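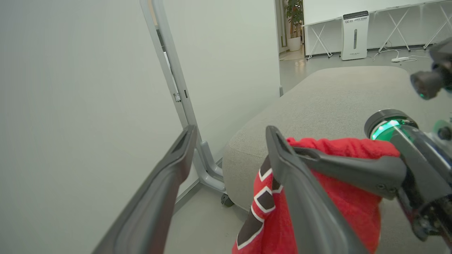 How do I fold a fleece so it stays folded (and stops ending up on the floor)?

Home & Laundry > Folding and storing
Asked in September, viewed 1,086 times

kanent_by_the_sea
Member, 12 posts

We have a red fleece, the very fluffy sort, with a dark pattern with white edging on it. It belongs to the household in general, meaning that everyone uses it and I pick it up. Its official home is the end of a light grey upholstered bench in the room we use for work and for sitting about, next to the whiteboard. Its unofficial home is the floor.

I fold it and put it on the bench, and I leave the room. When I come back it's either slid off or it's puffed itself open like something proving in an airing cupboard. I've tried halves, quarters, thirds, and a sort of roll that I saw someone do with a towel in a hotel. The roll lasted longest, right up to the point when it rolled.

I also can't get the corners to meet. With a bedsheet I can feel where the edge is but this just bunches up, and I end up with a fistful of fluff and no idea which bit I've got hold of. I don't own a big table and would rather not buy one for the sake of a fleece.

Second thing, while I'm here. The floor is smooth and grey and shows every speck, and the fleece seems keen to collect all of them. Does it need washing every time, or can I shake it out and pretend?

galanis_linen
Regular, 1,131 posts

Stop folding it in the air. Everyone does it that way from watching people do sheets, but a sheet has some stiffness to it and a fluffy fleece has none. It needs something flat underneath. If you haven't got a table, sweep the floor and use that. You've admitted it spends its life down there anyway.

Put it down pattern side up. This is where your pattern earns its keep: the white edging gives you something to aim for, so you aren't guessing where you are in a sea of red. Take hold of one edge, only the edge, a thin pinch of it. If you grab a handful you drag the middle along as well and that's your bunching.
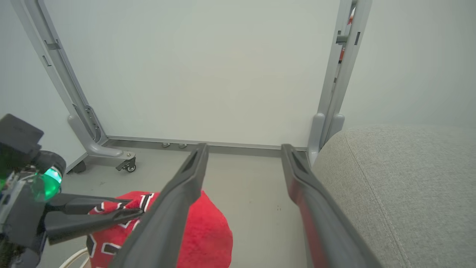

Pull that edge out gently until the cloth under it has gone flat, then let go and do the next bit along. It's dull work for a minute or so. Don't yank, fleece stretches and then sulks. Once it's flat, smooth from the middle outwards with your forearm, which covers more than your hand does.

Then:

Fold in half the long way and press the air out. Properly press, lean on it.
Fold in half the long way again, so you've got a long strip.
Fold one end in to the two-thirds mark.
Tuck the other end inside the first, like putting a letter in an envelope.

The tuck is what holds it. Halves and quarters are only held by good intentions. Put it down with the open side underneath and well back from the edge of the bench. If the bench has rounded edges the fleece will find them, so don't give it the chance.

If your corners are a bit rounded they won't line up sharply whatever you do. Match the sides and let the corners get on with it.

Plondico
New member, 3 posts

just put it in a basket

stotanberg_spin
Regular, 400 posts

Agree with the tuck, can't agree with leaning on it. I did that to a plush one for a whole winter and it came out with creases you could have ruled lines with. A pat is plenty.

On the washing: shake it outdoors, then go over it with a damp rubber glove, always in the same direction. Crumbs and grit lift off in little grey worms, very satisfying, bit disgusting. Save the machine for when it smells or someone has had soup. When you do wash it, cool and on its own, at least the first few times. Red is a generous colour. I have a set of pink pillowcases I didn't buy.

No fabric softener, it flattens the fluff, and no tumble drying on hot unless you'd like it to feel like the inside of an old slipper. Over an airer overnight does it.

And while you've got the fleece up, wipe the floor under it before putting it back down to fold. Specks go straight into the pile and you'll be there with the glove again.

kanent_by_the_sea
Member, 13 posts

Thank you all. Did the envelope one this morning with a moderate lean, as a compromise. It was still on the bench at lunchtime, though to be fair everyone was out.

Basket is under consideration.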